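**Thread, 5 June 2025.** I play keys in a wedding and party band called Hirelell. People keep asking me how to book a band, so I'm going to say it all once and then link to it forever.

**1.** Start with the room. We get emails that describe the dress, the flowers, the signature cocktail and the couple's feelings about brass, and then in the last line there's a venue I've played before where the power trips if you plug in a kettle. Tell us the room first. I can work with your feelings about brass.

**2.** Specifically: how big is it, is there a stage, is there a sound limiter. A sound limiter is a box on the wall that cuts the power when the band gets too loud. Most venues have it set to about the level of a confident sneeze. Your drummer needs to know. Your drummer may wish to sit down.

**3.** The venue coordinator will tell you there's no limiter. Ask again, and use the phrase "little box with colored lights."

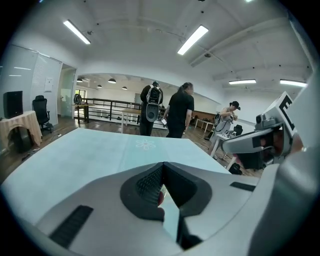 **4.** Once you've found the little box, ask what number it's set to and send us that number. We have a quiet version of the set, with brushes and an electronic kit. It's fine. Your aunt will prefer it and she'll tell me so during the quietest song.

**5.** Money. Everybody wants a price by return email, and I do understand. But a band quote is mostly driving, waiting and carrying, with a bit of music in the middle. If we load in at noon and play at nine, you've hired us for a whole day, and for most of it we'll be sitting in a corridor next to a stack of chairs.

**6.** So when one band is 200 dollars cheaper than another, find out what's missing. It's usually the PA. Sometimes it's the singer.

**7.** We played a barn near Brundham in February. Lovely people. They'd booked us with a 21-song request list and a 45-minute slot, and wanted to know whether we could "do them all but shorter." We did a medley. Parts of it were legal.

**8.** Pick three songs you can't live without. Three! Then pick a few you can't stand, which is more useful and a lot more fun to read. The best list I ever got had one line on it and the line was "no saxophone at my mother." We didn't ask. We pointed him the other way all night.

**9.** First dance: please tell us which version. There's the one on the album, the one from the movie, and the slow one by somebody with a ukulele, and they're in different keys and none of them are the same length. I once watched a couple who'd taken lessons get to the big dip a full chorus early. They held it. I have rarely respected two people more.

**10.** If you've taken lessons, send us the actual track you practiced to. We'll match it. If you haven't taken lessons, tell us that as well and we'll fade it out after two minutes, when the swaying starts to look like waiting for a bus. 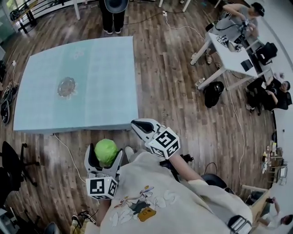 Kälin replied under that last one to say the fade should come at ninety seconds, and that a band who leaves a couple out there for two whole minutes has never had to do the swaying. Noted. Going forward we offer ninety seconds, two minutes, or a hand signal from the groom.

**11.** (The hand signal needs to be agreed on beforehand. Grooms wave at people all night.)

**12.** Food. It's in the contract. I know it looks greedy sitting there between the insurance and the parking, but we've been in that corridor since noon. A sandwich is fine. What isn't fine is the vendor meal being served at the exact minute we're due on stage, which is when it always gets served, at every wedding, in every state I've worked in.

**13.** Speeches run over. Whatever you've planned for speeches, they'll run over by one best man. Leave a gap after them and put nothing in it. If a miracle occurs and they finish on time, people will find the bar without help.

**14.** And please don't make up the time by shaving it off the last set. The last set is the one you're paying for! The first set is us playing tasteful things at people who are still looking for their table.

**15.** Outdoor receptions: I love them, in photographs. Keyboards don't love dew. We need a roof over the band, a flat floor and real power, and by real power I don't mean an orange extension cord coming out of a kitchen window. We did one at Mernarside on a slope. By the second set I was playing uphill.

**16.** Some quick ones, because my coffee's getting cold and I've got a van to load. Things to have settled before you sign anything:

- Who's actually turning up. Ask for the lineup in writing. Some agencies show you a video of one band and send you another that owns similar jackets.
- What happens if the singer's sick. There should be a name. "We'll figure it out" is not a name.

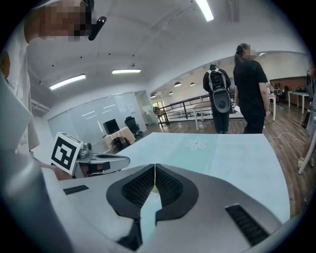
- What plays between sets. Ours is a playlist, and yes, you can change it, and no, your cousin can't plug in his phone.
- The finish time, and what overtime costs. Ask while you're sober.
- Where the van goes. You'd be amazed how many beautiful venues are at the top of a lot of steps.

**17.** Somebody has already asked if we take requests on the night. We do. We take them very politely, we put them in the pocket of the bass player's jacket, and then at the end of the season he gets it dry cleaned.

**18.** Okay, van. If you've got a limiter number, send it to the band inbox and put the room in the subject line.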